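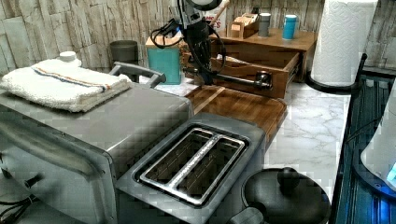
Counter Clutter, Toltville: Does the Little Drawer Box Earn Its Space?

Print this page | E-mail this page

Home | Kitchens | Galleries | Readers Write | Contact

By Morenike Balogun
March 23, 2018

I have never trusted an organizer that needs organizing. Still, the small wooden ones with a drawer keep turning up on kitchen counters, and readers keep telling me they changed everything. I doubt it.

The counter at the top of the page is a fair case. The wood is a nice honey color and the drawer has a divider, which I'll grant is more than most of them offer. What the drawer holds is one pale flat thing that I can see, and maybe there is more farther in.

The top of the organizer has become a shelf, as it always does. A gray canister, a teal-blue cup with a white rim, a small wooden box of what could be tea packets or cards. All neat enough, but the row was going to stand somewhere anyway.

I do like the dark cutting board against the white marble pattern. It also lies right in front of the drawer, and I would be moving it 4 times a day.

The toaster oven has a folded white towel on top, with a thin stripe of blue, orange and red. Pretty — and in my kitchen it would come off before anything got switched on.

The teal tissue box with the light wooden top goes well with the cup. I paid too much for one like it in November and it has held tissues, same as the cardboard did.

Filed under: Small Kitchens, Storage, Second Opinions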